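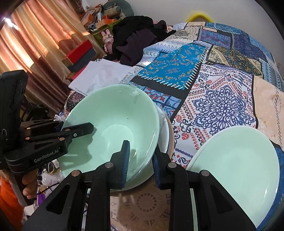 Large mint-green bowl, with a white one behind it.

October 27, 2023
Bench notes, tableware sorting. Copy to Nia Ifans and Andri Ammann.

Started on the bowls from the Mornileck crate. The large mint-green one is logged as 3678. Glossy inside, wide rounded rim. Small dark speck on the inner surface; have not tried to lift it yet. A few pale bits cling to the upper part of the rim. Could be packing residue, could be glaze. Do not scrape until Heidrun Brunner has looked.

Stacking: the white bowl goes behind the green for now. Pads between all pieces from tomorrow, Bodley sheet cut to two thicknesses. The thin grade creased under load in February and left lines on the softer glazes, so use it for the saucers only.

Wash procedure unchanged from the last batch. Lukewarm water, three minutes, no abrasive, rim down on the rack. Reflections along the inside wall make scratches hard to judge under the ceiling lights. Check again with the side lamp before grading.

Open:
Speck on 3678: inclusion or dirt. Test with a damp swab first.
Orvokki Tikkanen has the Aigner rim gauge. Need it back before the white bowls are measured.
Label stock is down to two sheets. Order with the next Dokik delivery.

Grade column left blank for the green bowl.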